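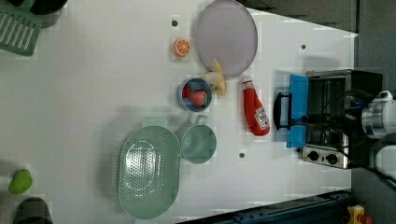

Mistisについて

Mistisは、台所まわりのおもちゃと小さな調理道具をそろえた、子どものための台所あそびの教室です。対象は未就学児と小学校低学年で、保護者と一緒に参加するクラスと、子どもだけで参加するクラスがあります。火や刃物は使いません。食べものもおもちゃを使います。

教室でしていること

一回の時間は75分です。前半は自由に遊ぶ時間、後半は決まった題に沿って「朝ごはんの支度」「お弁当」「お店やさん」などに取り組みます。最後に全員で片づけをして終わります。片づけも時間の中に含まれているので、終わりの時刻が延びることはほとんどありません。

子どもだけのクラスは定員14名、親子クラスは定員16名(大人を含む)です。どちらのクラスにも職員が3名つきます。

道具について

台は白い天板のものを使っています。おもちゃの色がはっきり見えるので、小さい子でも「赤いもの」「緑のもの」を探しやすいためです。いちごは赤、ピーマンは緑、バナナは黄色と、色の名前を覚えはじめた子にはそのまま色あそびの材料になります。

おもちゃの食べものは、果物と野菜を中心に選んでいます。バナナは皮をむいた形のもの、オレンジは輪切りの形のものがあり、丸ごとの形しか知らなかった子が手に取って見くらべることもあります。ケチャップのボトルは子どもに人気があり、順番を待つことになる道具のひとつです。

器は、皿、小さなボウル、マグカップを置いています。薄紫の皿、青いボウル、青緑のマグなど色が違うので、「青いボウルにいちごを入れてください」といった声かけがそのまま遊びになります。ざるは大きめの緑色で、野菜を洗うまね、水を切るまねに使います。穴あきのフライ返しと鍋は、炒める、返す、よそうという動きのために用意しています。

オーブントースターは「焼く」あそびの道具です。教室では電源を入れません。扉の開け閉めを急がないこと、手をはさまないように周りを見ることを、最初の回に全員で練習します。

片づけの考え方

道具の置き場所は、棚に色の印をつけて決めています。文字が読めない子でも自分で戻せます。戻す順番は、食べもの、器、鍋とざる、の順です。小さいものから始めると台の上が早く見えてきて、子どもが途中で飽きにくくなります。

おもちゃは毎回、終了後に職員が拭いています。ボウルとマグは洗剤で洗い、よく乾かしてから棚に戻します。ひびや欠けが見つかったものは、その日のうちに外します。

これまでの経緯

はじめは「Iltar」という名前で、集会室を借りて月に一度開く小さな集まりでした。道具は箱ひとつに収まる量で、皿とスプーンが足りず、家から持ってきてもらうこともありました。参加する家庭が増え、常設の部屋を借りたときに、名前をMistisに改めました。

現在は本教室のほかに、保育施設へ道具を持って出向く「Kazmi」という出張の活動を行っています。出張では運びやすさを考えて鍋の数を減らし、食べもののおもちゃを多めに持っていきます。受け入れ先では、机がふたつと手を洗える場所があれば実施できます。

保護者向けには「Cudisis」という配布物を作っています。教室で取り組んだ題と、家でできる簡単な遊び方を載せた一枚の紙です。空き箱を冷蔵庫に見立てる、洗濯ばさみをトングの代わりに使うなど、特別な道具がなくても続けられる内容にしています。

参加にあたって

服装は、腕を動かしやすいものでお越しください。エプロンは貸し出しがありますが、お気に入りのものがあれば持参できます。飲みものはふた付きの容器でお願いします。

ご家庭のおもちゃの持ち込みは、教室のものと混ざってしまうため、お断りしています。おもちゃは口に入れないように声をかけていますが、年齢の低いお子さまの場合は、保護者の方もそばで見ていてください。

見学は予約制です。クラスの途中からの入室はできませんので、開始時刻までにお越しください。見学の際の撮影は、ほかの参加者が写らない範囲でお願いしています。

使わなくなったおもちゃの寄付についてのお問い合わせをいただくことがあります。大きさや材質の確認が必要なため、送っていただく前に必ずご連絡ください。布製のものと電池を使うものは受け取っていません。

10月は棚と道具の入れ替えを行うため、最初の週を休室とします。出張の申し込みはその間も受け付けています。

このページの最終更新日:2023年3月17日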